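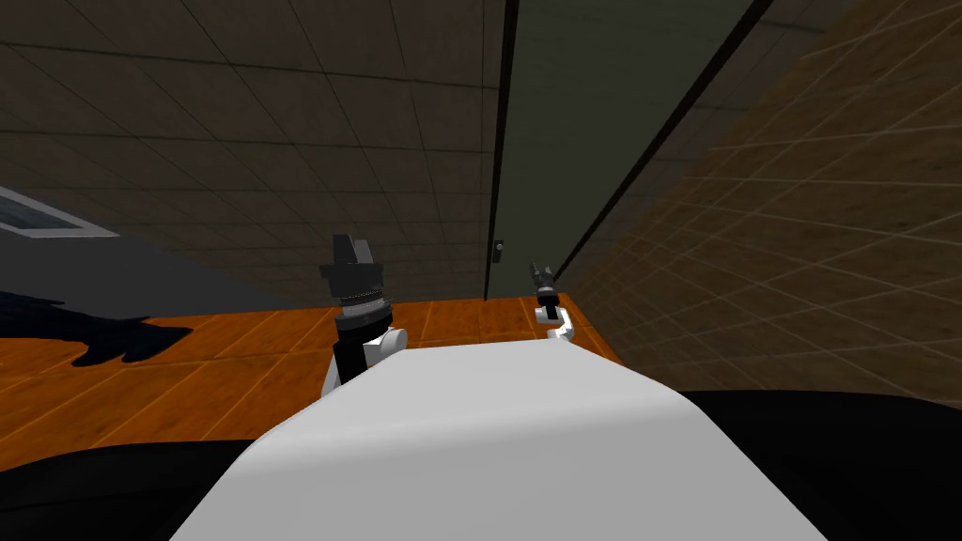 Gurura Household Trials: Diary of the Evaluation Office, Okunmont

Sunday, evening

The Office met in simulation today, the building at Okunmont being closed for repairs to the heating. The session opened at nine and ran until shortly after four, with a pause at midday. The matter under review remains the one set down at the beginning of the Gurura program: whether a two-armed machine of the present kind can be given ordinary household chores and left to do them.

The morning was given to starting positions. In the simulated room the machine begins with both arms raised in front of its white body and the grippers pointing up, the wood-textured surface lying beyond them and the tiled wall to the right. The Office had asked in December that the arms begin lower and farther apart. The request has been considered again and is withdrawn. A raised start costs a little time on every run, but it keeps the grippers clear of the furniture while the program settles on a plan, and the record of collisions from the lower start was poor. The minutes from Damusbridge reach the same view by a different route, and it will be adopted at both sites.

A longer discussion followed on what is meant by a finished chore. The scoring sheet treats an object as put away once it has come to rest inside the correct container. A person who keeps a house would ask more than this. A cup placed on its side in a cupboard has been put away according to the sheet, and most households would put it away a second time. The Office does not wish to mark the machine more harshly than it would mark a new member of a cleaning staff. It also does not wish to report a kitchen as tidy when the next person through the door would disagree. The wording was left as it stands for the current series, and a note of dissent was entered.

The afternoon was spent on grasping, which takes up the greater part of every series. The archive now holds 1,416 simulated attempts under the name Moriarty, the name of the task set and of nothing else, as visitors sometimes ask. The attempts vary widely in quality. Flat boxes and square packets give little trouble. Rounded objects continue to account for a large share of the failures, and the usual fault is easily stated: the fingers close above or below the widest part, and the object slides out as the arm begins to lift.

The close view from the gripper has been of more use in studying this fault than the Office expected when it was added. The general view shows whether the arm has arrived. The close view shows where the fingers stand in relation to the thing they are meant to hold, and a grasp that seems sound from across the room may look doubtful when seen over the top of the gripper.
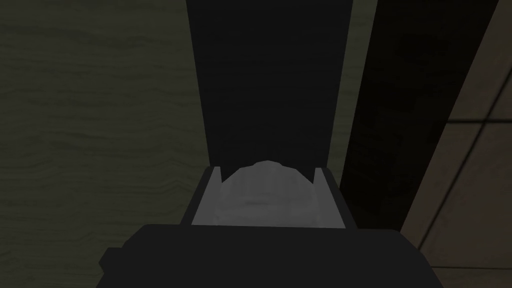 It was agreed that every rounded object in the set should be reviewed from this view before its score is confirmed. The work is slow. It requires a person to sit and watch, and the Office is aware of the irony of spending a Sunday watching a machine attempt what could be done by hand before the kettle boiled. The review will begin with the 300 attempts most recently added and will proceed backward.

Note was also taken of the dim lighting in some parts of the simulated room. One view was held that the lights should be raised to make the reviewer's task easier. The other was that real kitchens have dark corners, and that chores are done in them every evening of the year. The lighting will be left alone.

On the general question, the Office records the following opinion for its own use. The machine can be trusted with a short chore when the objects are known to it and someone is close by to correct it. It cannot yet be trusted with a room. Shop-floor work, where the same part arrives at the same place all day, is nearer to being within reach, and the partners at Damusbridge have been advised to direct their next inquiries there. Household work asks for judgment about where things belong, and this varies from one home to the next and often within the same home from week to week. Nothing seen today altered that opinion.

2 items are carried over: the wording of the scoring sheet, and the storage of the older Moriarty records, which still sit in a format the new review software will not open. A request for conversion has been sent and a reply is awaited.

The session closed at ten past four. The writer then went home and emptied the dishwasher.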